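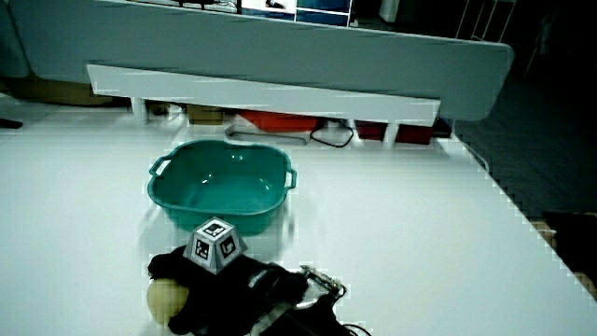
One basin, one table

The owner of Flakitix, a home-organizing business in Bondale, has a simple way of dealing with a crowded table. She puts a plastic basin in the middle and fills it.

"People buy drawer inserts first," she said. "I ask them to get a basin with two handles and wait a month."

She started the business in March, after 13 years in the stockroom at Juker, and has cleared around 300 tables and counters.

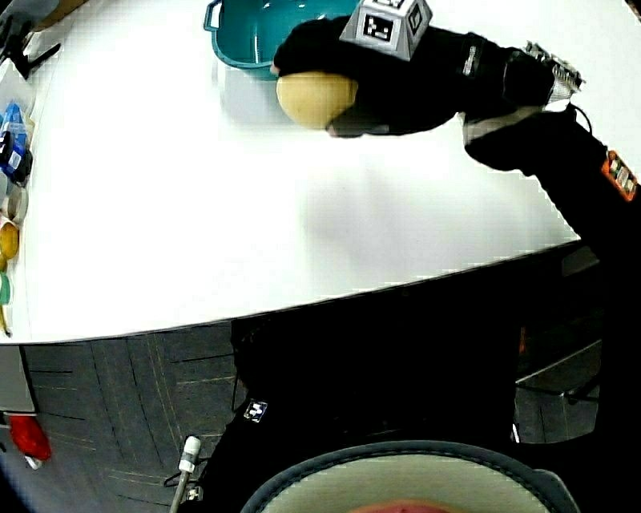

Small things are the slow part of the job, she said. Large things have a place already, or they are clearly trash. She moves the small ones to one side of the table and leaves the middle open for the basin. A white cup, a yellow fruit and something still in its blue and white package can all end up in the same row along the edge, and she doesn't sort them at that stage. "I only want them out of the way. A ball goes in the basin. The cup goes to the kitchen later."

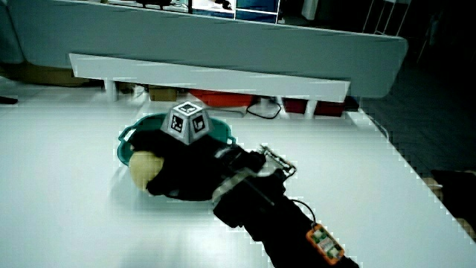 Hsieh Home Pages, Bondale edition
By our household writer
8th October

She likes a basin better than a box for this work. It can be carried with both hands, it has no lid, and it can be rinsed. Her own are 19 inches across, and she keeps 6 of them in the van.

"Cardboard is fine for storage," she said. "It's no good for fruit, or for toys that have been in the yard."

Those get washed. She sets the basin down on the table and uses very little water.

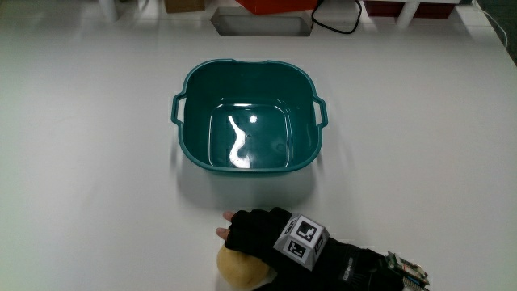 "You don't need to fill it," she said. "Cover the bottom and stop. If it's full you can't lift it, and then you're mopping."

Afterward she empties the basin in the sink and turns it over on a towel. I asked if clients keep up the habit once she leaves. Some do, she said. Others call her back in the spring, and she charges them for the shorter visit.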